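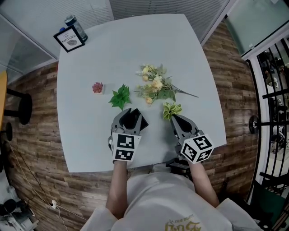

The equipment plan we inherited for this project had one line for hardware and 13 lines for software, shipping and "integration," and the first thing we did was stop trusting it. The hardware line said "arm, gripper, accessories" with a single figure next to it. It was written as though the arm were the part that gets used every day. Most of our working hours went instead to a white table, two hand-held grippers with a marker cube on each, and some small artificial plants, including the variegated one with the yellow-green and white stripes, which fits between the jaws of the right gripper. None of that was priced separately. This report is our attempt to price it, to decide what Hindon should buy next year, and to say where we think the quotes we collected are too hopeful.

Authors: Shayne Brunton and Zuzanna Domański
Course: Senior project, equipment and planning option
Submitted: 26th April

1. What we were asked to do

The lab wants to teach a unit on pick-and-place with small, awkward objects. The proposal on file says to buy a Loltar arm from Ivosano, put it on a bench, and have students record demonstrations by steering it. Our task was to check the budget for that and suggest changes. We weren't asked whether the unit is a good idea, and we have tried to stay out of that argument, though Section 6 gets close to it.

We compared three plans:

Plan A. Buy the arm first and collect everything with it.
Plan B. Buy hand-held grippers first, collect demonstrations by hand, and put off the arm until the second year.
Plan C. Buy both at once, with fewer of each.

The proposal assumes Plan A and mentions B in a footnote. C came from us.

2. Where the quotes came from

We asked two suppliers, Ivosano and Michalski. Ivosano sells the arm and a matching gripper. Michalski sells hand-held grippers, spare fingers and mounts, and will also resell an arm if pressed. Both sent PDFs. Neither PDF had the delivery date on the same page as the price, and we think readers of this report should find that as annoying as we did.

Ivosano's quote was good for 14 days. By the time it could have gone through purchasing, it would have run out. We asked whether the price would be held and got a friendly email that didn't say yes. For planning purposes we treat that price as expired and assume the next one will be higher.

Lead time was the other surprise. The arm was listed as "in stock" on the product page and as 17 weeks in the quote. When we asked which was right, the reply was that the arm is in stock and the controller is not. An arm without its controller is no use to us, so we have used 17 weeks everywhere. If the order goes in after July, students in the fall section won't touch it.

Michalski could ship the hand-held grippers much sooner. We would like to give them more credit for this, but the first quote left out the chargers, and Zuzanna only caught it by comparing the parts list to what we already had on the table.

3. What the proposal leaves out

Fingers. The fingertips are the part that rubs on everything, and the proposal treats them as permanent. We have no long record of wear and won't pretend to. What we can say is that the supplier sells them in packs, which suggests that other customers go through them. We added one pack per gripper per year.

Markers. The white cubes on the grippers carry the black-and-white patterns that the tracking software looks for. They cost very little to replace. They still need a line in the budget, together with somebody's time, since a damaged pattern face means a new cube and a new calibration. The proposal has no hours for calibration of any kind.

Objects. This was our favorite omission. The proposal prices "test objects" at zero and says they can be "sourced locally." Artificial plants are a good choice for this unit. A succulent in a tiny square pot and a long-stemmed bouquet are two very different things to pick up, and a spray of pointed leaves is different again. They are cheap one at a time. But if the unit is going to run in more than one section, each section needs a matching set, and matching sets are hard to find once a store changes its stock. We recommend buying duplicates of everything on the first trip. Don't wait to see which ones students like.

Table space. The arm needs a clear area around it that the hand-held grippers don't. We measured the room and the arm fits, on paper, if one of the other tables moves. Moving a table is free. Losing a table for the rest of the year is a cost, and the proposal doesn't count it.

Storage. Two people holding grippers can put them in a drawer at the end of the day. An arm stays bolted where it is, with a cover over it, and the room gets planned around it from then on.

Staff time. We put this last since every student report complains about it. The arm plan needs a trained person in the room whenever it's powered. The hand-held plan needs a person who can answer questions. The difference is the largest number in our spreadsheet, and it doesn't show up on either supplier's quote.

4. How we compared the plans

We started with a points system. Each plan got a score for cost, delivery, teaching value and risk, and we added them up. Plan B won. Then Shayne changed the weight on teaching value slightly and Plan A won. After that we dropped the points system, and we'd be careful about any report that uses one without showing what happens when the weights move.

What we did next was simpler. For each plan we wrote down what a student could do in the first week, at midterm, and at the end of the course, assuming every delivery arrived on the quoted date and then assuming every delivery arrived late.

Plan A, on time: little in week one, since training comes first. Useful work by midterm. Good work at the end.
Plan A, late: nothing with hardware until after midterm, and possibly nothing at all.
Plan B, on time: recordings in week one. A decent set of demonstrations by midterm. No robot moving by itself at the end.
Plan B, late: the same, pushed back, using the existing pair in turns.
Plan C, on time: recordings in week one and an arm to try them on before the end.
Plan C, late: same as Plan B.

Plan C looks best in that list. We don't fully believe it. It depends on recordings made by hand being useful on the Loltar arm, and the only people who told us this would be easy were selling the arm. A person's wrist can reach positions that the arm can't. A person also slows down without thinking about it when a leaf catches. We asked Ivosano for a case where another teaching lab had done this with their gripper and got a video with music on it. The video showed blocks.

5. The budget we'd sign

We aren't reprinting the full spreadsheet here. It is in the appendix file with the quotes. The changes from the original proposal are:

Hardware split into arm, hand-held grippers, fingers, markers and chargers, each on its own line.

A contingency of $1,000, kept in the lab's name and not the supplier's. The original had a contingency too, but it was labeled "Ivosano support credit," which can only be spent with Ivosano.

Duplicate object sets for every section.

Calibration hours, at the student assistant rate.

Extended warranty removed. The terms exclude damage from "instructional use." We read that sentence several times and then Zuzanna called to ask what it meant. It means us.

Arm moved to a second order, to be placed only after the conditions in Section 6 are met.

The result is Plan B with a dated decision point, or Plan C with a delay, depending on who is reading. The first-year total is lower than the proposal's. The two-year total is higher if the arm does get bought, mostly from the lines that were missing, and we would rather say so now than have it found later.

6. Conditions before the arm is ordered

a) Ivosano confirms in writing that the arm and controller ship together, with one date.

b) Someone from the lab tries the Loltar gripper on the actual objects, with the long-stemmed bouquet included. Stiff pots are the easy case and we expect them to be what gets demonstrated.

c) A small set of hand-collected recordings is run on a loaned or borrowed arm. If no loan is available, the lab should ask why a supplier that confident won't lend one for an afternoon.

d) Michalski is asked to quote for the same arm. We have a partial number from them already and it was lower, though it left out the mounting plate, so we aren't calling it a saving.

If (c) fails, we think the unit can still run on hand-held grippers alone. It would be a course on collecting and judging demonstrations, with no robot at the end of it. Shayne thinks that would be hard to sell to students. Zuzanna thinks it's closer to what students would be doing anyway. We didn't settle this.

7. Weak spots in our own work

We only got quotes from two suppliers, and both knew we were students with no power to buy anything. A real purchasing request may get better prices or quicker answers.

Our staff time figures come from asking the people involved to guess, and people guess low about their own hours. We didn't correct for it.

We used the hand-held grippers ourselves and never used the arm. That leans us toward the thing we know. A reader who wants the arm should push on this point first.

The wear allowance for fingers is a placeholder. Whoever runs the unit should keep a log starting in week one, with the date each pair was fitted and what it was used on, and replace our number with theirs before the second-year order goes in.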